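Reuse of Office Computers in Stistasdale: Student Project Report

Submitted by Yi-an Kwon and Ryszard Duda

1. Introduction

Many small offices replace their desktop computers while the machines still have years of use in them. The project asked what becomes of this equipment in Stistasdale, and whether more of it could be passed on to local households. The work was carried out between January and April.
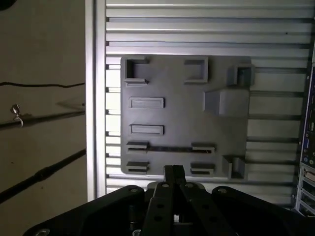
A short questionnaire was sent to 133 offices in the town and in neighbouring Flerkow. It asked how old the computers were when replaced, who made the decision, and where they were sent afterwards. Replies were entered in a shared table and checked by both authors.

2. Findings

Most offices replaced all their computers at once, usually when a lease or support agreement ended. Few kept a written record of where the old machines went. Concern about private files left on hard drives was the reason most often given for choosing disposal over donation.

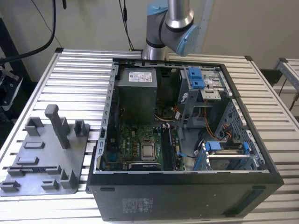

3. Costs

Two collection firms, Bendico and Ahmadpour, supplied price lists. The project had assumed a yearly collection cost of 2,000 pounds for a town scheme. The final estimate was 1,879 pounds, including van hire but not storage.
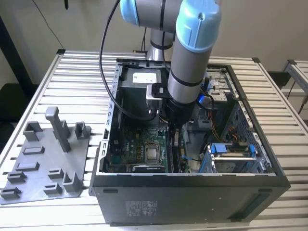
4. Recommendations

Offices should be given a one-page form on wiping drives before donation. The town library should be asked to act as a collection point for a trial period of 3 months.

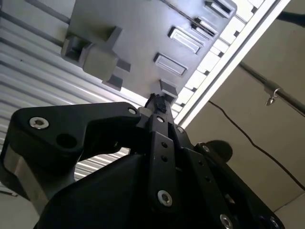 Storage remains unsettled. The library has space in its basement, but access is by stairs only, and the authors were unable to obtain a price for a ground-floor room before the project closed. Copies of the questionnaire are held by the department office.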